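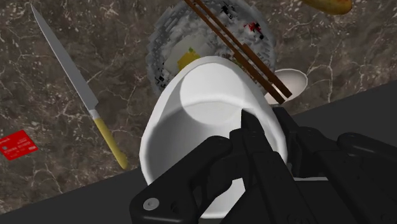

Home | Issues | Materials | Care | Contact

February -- Technical notes, by the Memano bench desk

Resealing marbled stone: results from the Cellico test slabs

Readers who bought brown or gray marbled stone in the last few years keep asking how often it needs sealer. The supplier card says once a year. We put that interval against measured absorption on slabs from two lots, Torus and Marras, both sold with a honed face and both sealed at the shop with Cellico penetrating sealer.

The method was a tube test. A graduated tube is fixed to the stone with putty, filled with water, and read after 20 minutes. A drop in the column is water taken up by the slab. Tubes went on plain field areas and directly over veins. Vein material is often calcite that filled an old fracture, and it does not always take sealer at the same rate as the ground around it.

Torus held up well. After 420 wipe cycles with a neutral cleaner the field readings had not moved from the starting value. Vein readings rose slightly, within the reading error of the tube. We continued to 1,032 cycles and stopped there when the wiping rig needed a new belt. Field areas were still good. Two veins on the same slab were taking water fast enough to leave a dark line that dried out overnight.

Marras was less even. One slab matched Torus. The other had a resin fill on the back that had come through at several points, and the sealer sat on top of the resin as a haze. Haze of this kind does not buff out dry. It came off with a cloth dampened with the same sealer, left for two minutes and wiped hard, then wiped again with a clean cloth.

Acid is a separate matter. Sealer slows staining. It does nothing for etching, and a lemon juice spot left for 10 minutes marked every sealed slab we tried, Torus included. On a honed face the mark shows as a lighter patch when viewed at a low angle. Light etching can be worked back with a 1,000 grit pad, wet, using small overlapping circles, but the spot must be resealed afterward.

For home use the droplet check is adequate. Put a spoonful of water on the stone near the sink and another over a vein, wait 15 minutes, and blot. If the stone has darkened, reseal that area. There is no need to do the whole top at the same time -- penetrating sealers do not leave a lap line if the excess is wiped before it dries.

Coverage on the Cellico can is stated for polished stone. On the honed Torus slabs we used 34 percent more than the label figure for the first coat and close to the label figure for the second. Buy accordingly.

Cut edges were not tested. They will be in the next round, along with one slab of each lot sealed on both faces.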